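Minutes of the ordinary meeting, February

Held in the upstairs room, starting at 7.30 pm. Fourteen members present, three apologies received. The chair was taken by the vice-chair for this meeting.

## 1. Minutes of the last meeting

Read and agreed with one change. Under "Livestock reports", the stick insects handed over by the Mandier group were listed as adults. They were in their fourth moult at the time. The secretary has corrected the file copy.

## 2. Matters arising

The heat mats that were ordered in the autumn have come and been shared out. One was faulty and has gone back to the supplier.

The loan microscope is still with the school at Alel. They have asked to keep it until the end of term. Agreed.

The question of whether members may bring live scorpions to open evenings was left over from last time. After some talk it was agreed that they may, in locked tubs only, and with the keeper standing at the table. The tubs are to stay shut while visitors are in the room.

## 3. Livestock reports

**Leaf insects.** The eggs laid last summer have begun to hatch. Of 504 eggs set out on damp vermiculite, 60 have hatched so far. The keeper is not worried by the low figure as the species is slow, and hatching can carry on for months. Mould was found in two of the tubs and these have been moved to a drier shelf with springtails added. Bramble is being taken readily. Oak was offered and left alone.

**Flower beetles.** The larvae from the Guzmán stock are in their last stage and several have made their cells. Members who have tubs at home were asked not to dig about in them to check. One tub was opened at the last social and the cell was broken, and that pupa did not come through.

**Millipedes.** No losses. The substrate is being eaten down faster than expected and wants topping up with leaf litter. Beech and oak leaves are needed, gathered well away from roads and sprayed gardens. A member asked whether leaves should be baked first. Views differed. The keeper freezes hers for a week and has had no trouble with mites.

**Crickets and roaches.** The feeder colony is doing well. There was a smell in the store cupboard in January, traced to a potato. Would members please take out old food when they put new food in.

**Tarantulas.** The old female has not eaten since before Christmas. She is plump and has laid down a mat of web, so a moult is likely. She is not to be handled or fed until further notice, and the label on the tank says so.

## 4. Display cases for the summer show

The working party reported. We have a pitch at the Vedska show again, in the same tent as last year but nearer the entrance. The pitch is wider and we will need more on the tables to fill it.

It was proposed that the living displays go along the back and the set specimens at the front, where people can lean over them. Against this it was said that last year children put their elbows on the glass. Agreed that the set specimens go at the back on a raised step, with the living displays in front in the larger tanks.

Solid boards are wanted for the bases. The chipboard ones swelled in the damp and two of the lids no longer close. There was support for maple. 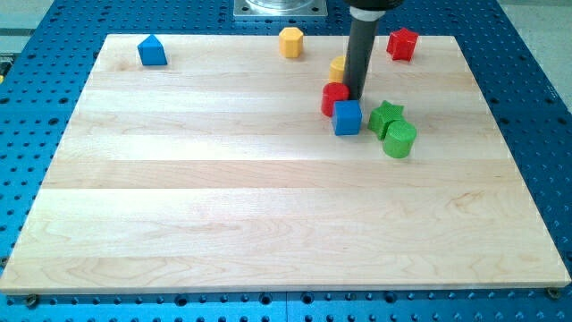 *Maple board, planks glued edge to edge.*

Members liked the pale colour, as dark beetles and the smaller moths would show up well against it. Concern was raised over weight, as the cases have to be carried across the field from the car park. It was agreed to have one case made up first and to bring it to the next meeting before spending any more. The lining will be the same foam as now. No varnish is to be used on the inner faces, as the fumes from the last lot took weeks to clear.

Labels will be printed again this year. Handwritten ones were thought nicer by some, but visitors said they could not read them. Latin name, common name, country, and what it eats.

## 5. Money

Subscriptions stand at £20 for the year and will stay the same. Seven members have yet to pay. The heating bill for the livestock room was higher than last winter, but the sale of spare stick insects at the autumn fair covered roughly half of it.

A request to buy a second humidity gauge was agreed. A request to buy a misting system was not, and may be brought back in the autumn with prices.

## 6. Field trips

The pond trip will go ahead in spring if the landowner is happy. The path on the north side is under water at present.

The moth evening needs a new site. The street lights at the old one have been changed and the catch has been poor two years running. Two places were put forward – the orchard and the old railway cutting. The orchard has parking and a tap. It will be tried first.

## 7. Any other business

The door to the livestock room was found propped open twice. It must be kept shut for the sake of the temperature.

Spare privet is free to anyone who can dig it up.

The meeting closed at 9.10 pm.

**Actions**

- Secretary to write to the landowner about the pond.
- Working party to have one case made up.
- All to bring leaf litter, bagged and dry.
- Unpaid subscriptions to be chased.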